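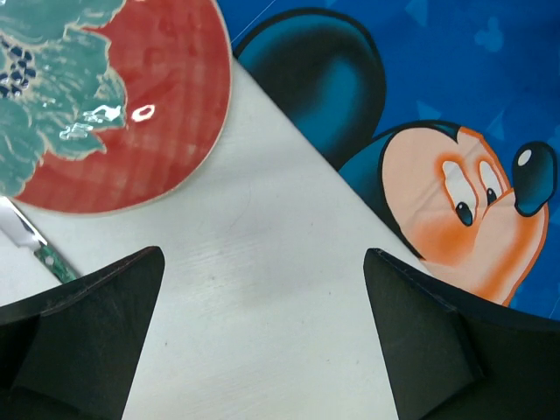 On Plukilberg the wrist views are doing nearly all the work, if you ask me, and the ablation in your note rather hides it. Can you say what happens when you drop them only for the last part of the reach? Moya wrote that, further down the thread, and I said I would come back with proper numbers once the re-run had finished. It finished in February and I have been slow to write it up.

The original message, for those who joined since:

> Moya wrote:
> On Plukilberg the wrist views are doing nearly all the work, if you ask me,
> and the ablation in your note rather hides it. Can you say what happens
> when you drop them only for the last part of the reach? Your table
> compares "all cameras" with "no wrist cameras", and the second one fails
> so early that we learn nothing about the grasp itself. I would also like
> to know if the printed mat was in the training set or only in the test.
> We had trouble at Jekby with patterned cloths and I don't want to repeat
> it.

Taking the second question first. The printed mat was in both, but unevenly. We have 2699 demonstrations of table setting in the current release, and 231 of them use a mat with a large cartoon face on it. The rest are on the bare white table or on plain mats. The plates and cutlery are the same across all of them, so if you want to test new objects this set will not help you.

On the first question, I changed the code so that the wrist inputs can be masked at any point in an episode. The policy is the one in the note with no retraining. I ran three conditions, 40 trials each: all cameras throughout, wrist views masked from the start, and wrist views masked only once the gripper is within 10 centimetres of the target piece. 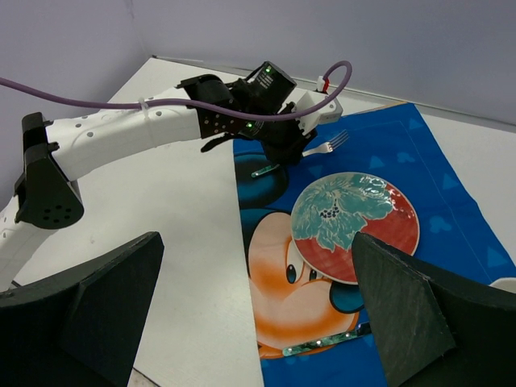

With everything switched on, the policy picked up the right piece and put it beside the plate in 33 trials. With the wrist views masked from the start it managed four. Masking them only for the last part gave 19. So Moya is partly right. The wrist views matter a great deal, but a good part of the loss comes before the final approach, when the arm is still choosing which piece to go for. I had expected the late mask to be much closer to the early one.

The failures differ too. With the late mask the gripper nearly always comes down at the right piece and then closes too far along it, or closes on nothing. With the early mask it often heads for the wrong piece, or stops over the plate and stays there until the time limit. Forks are worse than knives in both cases. I don't have a good explanation for that. The tines give the policy an obvious end to aim away from, so I would have guessed the opposite.

On the mat, I split the all-cameras trials by background. Half were on the printed mat and half on a plain one, and the counts were 16 and 17. I would not read anything into a gap of one. What I did see in the logs is that the predicted grasp point moves about more on the printed mat during the approach, mainly where a handle lies close to the dark outlines. It settles before the fingers close. If your cloths at Jekby had smaller repeated patterns, that may be a harder case than ours, and I'd be glad to have one to try.

Two cautions. The mask replaces the wrist images with a flat grey, which the policy never saw in training, so some of the drop may come from the grey itself. Freezing the last good image would be a fairer test and I have that running now. Also, all the trials were done on one arm with one set of fingers. The Ronden arm has a different wrist mount and I would not assume the same split there.

The masking option is in the shared repository under the evaluation scripts, off by default. The per-trial logs are next to it. If anyone plans to run it on the Ronden arm, check the distance setting first, as it is measured from the fingertips and our tips are longer than yours.

I'll post the frozen-image numbers to this thread when they are in.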